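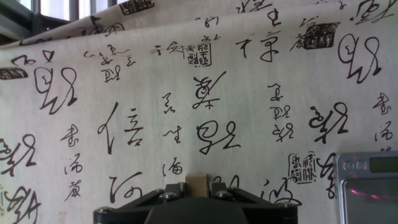
Sehr geehrte Mitglieder, im Namen der Fachgruppe Textilpflege stelle ich die Frage zur Diskussion, ob bedruckte Vorhangstoffe in grober, leinenartiger Webart vor dem Säumen grundsätzlich zu waschen sind. Die Beratungsstelle Klinhom erhält hierzu regelmäßig Anfragen, und die bisherigen Auskünfte weichen voneinander ab. Besonders heikel sind Dessins mit kräftigem Schwarz auf hellem Grund, etwa cremefarbene Ware mit chinesischer Kalligrafie und kleinen rot-schwarzen Siegelstempeln, weil bereits ein leichtes Ausbluten den Grund vergraut. Um Stellungnahmen mit Angabe der verwendeten Waschtemperatur wird gebeten.

Verfasst von: Fachgruppe_Textilpflege | Oktober
Kommentare: 5 | Geteilt: 8

Werkstatt_Vetemik
09:40 Uhr
Unser Haus wäscht sämtliche Meterware aus Leinen und Halbleinen vor dem Zuschnitt bei 30 Grad, ohne Ausnahme für Druckstoffe. Bei der letzten Partie ergab sich in der Länge ein Einsprung von 8 Prozent. Wer einen solchen Stoff ungewaschen auf Bodenlänge säumt, muss nach der ersten Wäsche mit einem deutlich zu kurzen Vorhang rechnen. Die Verantwortung dafür trägt in der Regel der verarbeitende Betrieb.

Raumtextil_Nord
10:25 Uhr
Dieser Auffassung kann ich mich nicht anschließen. Eine Vorwäsche nimmt der Ware die Appretur und damit den Fall. Zudem erlischt bei mehreren Lieferanten der Reklamationsanspruch, sobald der Stoff gewaschen wurde. Wir empfehlen der Kundschaft schriftlich die chemische Reinigung und geben im Saum 15 Zentimeter zu, sodass notfalls ausgelassen werden kann.

Werkstatt_Vetemik
11:05 Uhr
Der Hinweis auf die Reklamation ist berechtigt; die Ware ist selbstverständlich vorher auf Webfehler durchzusehen. Der doppelte Saum löst das Problem jedoch nur teilweise. Beim Auslassen bleibt die alte Bruchkante sichtbar, auf hellem Grund oft dauerhaft. Auch verläuft der Einsprung in Kette und Schuss selten gleichmäßig.

Archiv_Laltusus
13:15 Uhr
Ergänzend zur Farbechtheit: Vor jeder Nassbehandlung ist eine Reibprobe mit feuchtem weißem Baumwolltuch vorzunehmen, und zwar für jede Druckfarbe getrennt. Rottöne verhalten sich erfahrungsgemäß anders als Schwarz. Färbt das Tuch an, scheidet die Hauswäsche aus. Ferner sei an das Licht erinnert: An Südfenstern ist ein Futter vorzusehen, auch wenn der Stoff dadurch schwerer fällt.

Raumtextil_Nord
14:00 Uhr
Mit der Reibprobe bin ich einverstanden. Das Futter sollte dann allerdings dasselbe Schrumpfverhalten aufweisen, andernfalls zieht der Vorhang an der Unterkante. Bei der generellen Vorwäsche bleibe ich anderer Meinung.

Fachgruppe_Textilpflege
15:30 Uhr
Die Stellungnahmen werden in den Entwurf des Merkblatts übernommen. Zur Vorwäsche werden beide Positionen nebeneinander aufgeführt. Angaben zum Schrumpfverhalten von Futterstoffen können in diesem Thema weiterhin nachgereicht werden.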